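Brusalik two-finger gripper, three months in: quick review 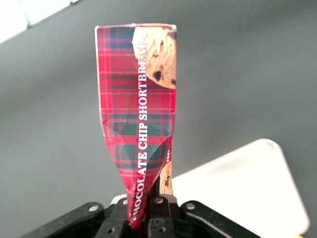
Soft packaging is why I bought this thing, so most of what follows is about soft packaging. If you're moving machined blocks or boxes all day you can skip down to the price part, pretty much anything will work for you.

Background, short version. We do small-batch pick and place, mixed snack stuff mostly, one arm, one table, two people (me and Bülent Kocabaş, who does the wiring and complains about the wiring). Before this we ran a Sönmez parallel gripper for over a year. Good gripper. Heavy. Then a loaner from Unia for two weeks, which I'll get to. The Brusalik went on in April and has stayed on.

Price: I paid 869 with the wrist camera bracket, without the camera. The Sönmez was 2673 and that's before you buy the pads. So keep that in mind when I start whining.

Mounting. Easy. Four bolts, bracket goes on between flange and body. The manual has the bracket upside down in the drawing, at least mine did, so go by the holes and ignore the picture. Cable comes out the side which I don't love. Zip tie it to the arm with more slack than you think, we pulled the connector out on day one.

Grip. OK so this is the real question. The fingers are narrow, and on a crinkly foil wrapper narrow is good. You can come in on one end of the bag, close down, and the wrapper bunches up into a neck between the fingers and then it's held. Chocolate chip shortbread packs have been my standard test piece becuase they're slippery and the plaid makes it easy for the vision side to find them. The Sönmez pads were wide and flat, and they'd push the air up the bag and the whole thing would squirt out sideways.

Downside, you wrinkle the packaging. A lot. If somebody at the other end cares how the bag looks, lower the force and grab nearer the seal. I ran 462 picks on the foil packs at the medium setting and lost 20. Most of those were bad approach angle, my fault. A few were real slips where it closed on the very edge of the crimp and got nothing.

Same run with the Unia loaner I gave up partway. Three fingers, very clever, rubber tips, lovely on fruit. On a flat bag lying on a table it just pokes at it. Sibel Kılıçarslan has one at her shop and says the newer tips are better. Maybe. Didn't have those.

Force control. Weak point. You get steps, no smooth range, and the gap between step 3 and step 4 is huge. Three holds a bag, four crushes a cookie. I'd pay extra for something in between. There's a "soft close" option in the menu that slows the last bit of travel and it does help, leave it on.

Screws. Check them. The ones on top of the fingers worked loose on ours after the second week, no drama, a little play in the left finger and suddenly my centering was off and I spent a morning recalibrating a camera that was fine. Drop of threadlocker, hasn't come back. There are spare holes lower on the fingers for bolting on your own tips, handy, we haven't used them yet. Bülent wants to print something with ridges.

Camera view. With the bracket you look straight out over the fingers. Both fingertips stay in view the whole time, big plus when a pick goes wrong and you're scrubbing through footage to see why. Two complaints:

It's close. Held object fills the middle of the picture and hides whatever's behind it, so for the place move you want a second camera off to the side, or you remember the tray position from before the pick. We do the second one. Works if no one bumps the tray.

And bright stuff in the background blows out. Auto exposure hunts around every time the wrist swings toward it. Lock the exposure. Should of done that from the start.

Software. Controller is the small Prutham one, sold separately, grr. Open, close, step, read position, that's basically it. The position readout is decent and I use it as a cheap "did I get it" check: if the fingers close all the way, no bag. On thin wrappers this gets fooled because a twisted neck of foil is hardly any thickness at all. Set your threshold with an actual bag and not a block like I did.

Noise: fine. Heat: warm by the afternoon, never worried me. Dust: crumbs get in around the finger base, blow it out now and then.

Support answered me in two days, twice. The second answer was about the wrong model.

Would I buy it again, yes, for bags and pouches and light wrapped stuff. For anything heavy get the Sönmez if you can stand the price. For fruit borrow the Unia.

Four out of five. Would be four and a half with a step 3.5.

Edit, Thursday, July 22, 2021: someone asked about glass jars. Tried one. Step 4 holds it if you grab under the lid, wouldn't swing it fast though.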